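# Storing salvaged power supplies and their leads

Revised 4/10/21

Used computer power supplies stack well. Their leads do not. Fold each harness back on itself before storage, connectors to one end, and keep the coil loose enough that no wire is kinked at the point where it leaves the casing.

- Use a carton with cardboard dividers, one coiled bundle per cell. Worn rims are acceptable; split bases are not.
- Stand the units in a row beside the carton, all facing the same way.
- Keep small plugs and screws in a clear compartment tray, separate from the leads.
- Never open the casing. The capacitors can hold a charge after unplugging.

Metal casings, coloured leads and the cardboard carton:

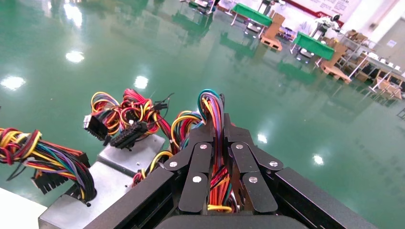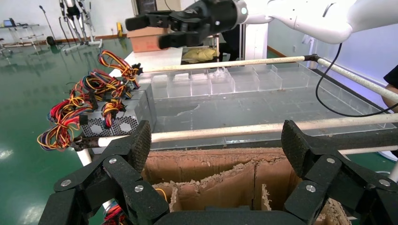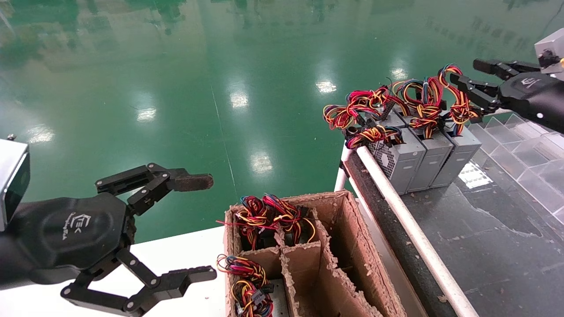
Label the carton on the short side, so the text is readable from the shelf. In the Prondthorpe workshop the labels carry a shelf number (27 for ATX leads) and the month of the last check, normally June. Discard any lead with cracked insulation or a browned connector - cleaning the contacts will not restore it.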